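Notebook, Grindville shop, two-arm bench
October 2, 2022

Starting a fresh page for the bench rules. The old ones are spread over three months of entries and the printed sheet taped to the cabinet is out of date. Kanaan site is going to copy whatever we settle on, so I want it written down once, in order, and then left alone until December.

Went through the run log first. 114 runs on the sorting task since the last rules change. 76 were usable. Most of the rest got thrown out for setup reasons: bins shifted between runs, or a start layout that didn't match the sheet. Only 3 were real arm faults, and 2 of those were the same loose connector.

Layout rule as it stands: blue bin left, red bin center, clear-white bin right. Lidded containers go in blue. Wrapped bottles go in red, upright. White starts empty. Nothing else on the tabletop, including pens, tape and the Allen keys I keep finding there.

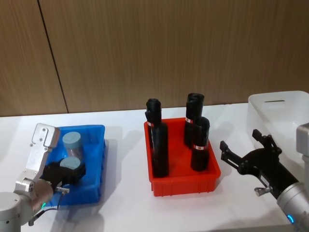 2 min read

Left gripper is in the blue bin at the front container, right one is open and clear of the bottles. I'm keeping that as the reference for the "one arm in, one arm waiting" rule. Wording for the sheet:

1. Only one arm works inside a given bin at a time. The other stays out of that bin, gripper open, until the first has come up past the rim.

2. A waiting arm holds nothing. If it has a part in it, it is not waiting, and the run gets logged as a two-arm run.

3. Hands stay off the table while either arm is enabled. This includes "just straightening" a bottle. Stop, disable, fix it, start over with a new run number.

4. Indicator lights get read at both wrists before anyone reaches in. One arm being disabled says nothing about the other one.

Cable rule. The thin cable at the left wrist hangs in a loop. The loop has to be long enough for full wrist roll and short enough that it can't hook a bin rim. Check by jogging the wrist slowly both ways with no bins on the table. Flulberg bench uses a clip for this and I would like to try one, but no change until I have seen theirs run for a while.

Bottle rule. The black wrap bunches up at the top on a couple of them and the tops come out at different heights. Grasp height is to be set off the body, never off the wrap. Label bands stay uncovered. If a wrap has slid down over a label, pull the bottle and redo it before the next run. Leave a gap between the left pair and the right pair in the red bin so a finger can get down between them.

Container rule. Lids on fully before they go in the bin. Don't lift by the lid edge. I know the Pernenlow procedure allows it, but their lids are screw type and they tested for it. We haven't.

Logging. Every run gets bin positions, start layout, who was on the stop button, and result. "Same as before" is not an entry. If a run is thrown out, write the reason in the same line, same day.

Still open:
- speed limit while an arm is below the rim. Currently whatever the program says. Needs one number for both arms.
- tape marks for bin corners, or a fixture plate. Tape is quicker, but it lifts.
- whether the red bin should move left a little to give the right arm more room on the white bin side.

Sheet on the cabinet comes down today. New one goes up once the speed number is filled in.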